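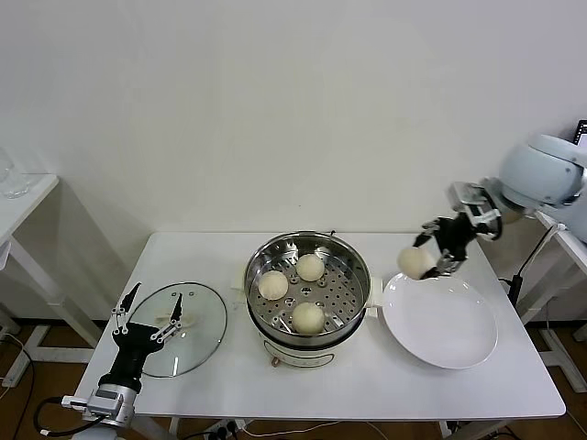
Print | E-mail

Dough notebook, August
Started 7.40 in the morning

Continued with the question of the wrinkled skin. In the last entry I wrote that the fault must be in the steaming, but I am now less sure of this. I think that we should look first at the flour and at the second rising.

Dough A, with the Okmont flour:
flour 361 g (what was left in the bag, so I have calculated the rest from it)
water 190 g
yeast Fisex, the dried one, same packet as before
sugar and a little oil as in the basic recipe

Dough B is the same in all weights, but with the flour from Grikilura. I wanted to change only the flour and nothing else. This I did not completely manage, see below.

Kneading. Dough A came together quickly and was smooth before I expected it. Dough B stayed rough for a long time and stuck to the bowl, so I had to knead it for 15 minutes. Therefore B was already warmer when it went to rise. I have not corrected for it. Next time the water for B should be taken colder, or both doughs must be kneaded for the same time even when A does not need it.

First rising went without problems for both. I covered the bowls with a damp cloth — the plate that we used before lets the surface dry out on one side.

Shaping. I pressed out the gas more strongly than usual. When I cut through a piece of A there were still larger bubbles close under the surface, and I believe these are the places where the skin later collapses. In B the bubbles were finer. It is possible that the longer kneading made this difference and the flour has nothing to do with it, which is annoying, but I write it down as it is.

Second rising. Until now we have judged it by the clock. I would like to stop this, the room is much warmer in August than it was when the times were written. A shaped piece should feel light in the hand, and a small dent from the finger should come back slowly. If it comes back at once, it needs longer. If it does not come back at all, it is too late and one can only knead it again.

Heating. I have begun from cold water for both doughs. The old sheet in the drawer says boiling water, the Okonkwo booklet says cold, and neither of them gives an explanation. With cold water the pieces still rise a little during the heating, so the second rising has to be ended earlier. I had forgotten this in the last trial and I suspect it spoiled more than the flour did.

After the heat is off I leave the lid closed for a while and then open it only a small gap. Drops from the lid are a separate fault, they make yellowish, shiny spots and should not be written down as wrinkles. In the older pages the two are mixed together.

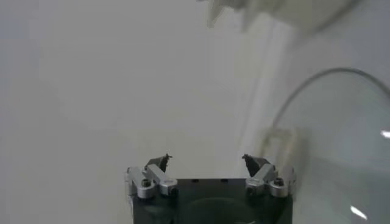
Remark from the afternoon shift, written in the margin: the Grikilura flour has been standing open on the shelf over the radiator pipe, so it may be drier than the Okmont one, and then the same weight of water is not really the same dough. Please open a new bag before anything is decided.

I agree with the remark. The comparison of A and B is therefore not valid for the flour question, I have put a line through it in the table. The points about the second rising and the cold water I would still keep.

To do:
— new bag of Grikilura, closed with a clip
— repeat A and B with equal kneading
— 2 small pieces from each dough to be steamed from boiling water, for comparison with the cold start
— write the finger test on the sheet in the drawer

Print | E-mail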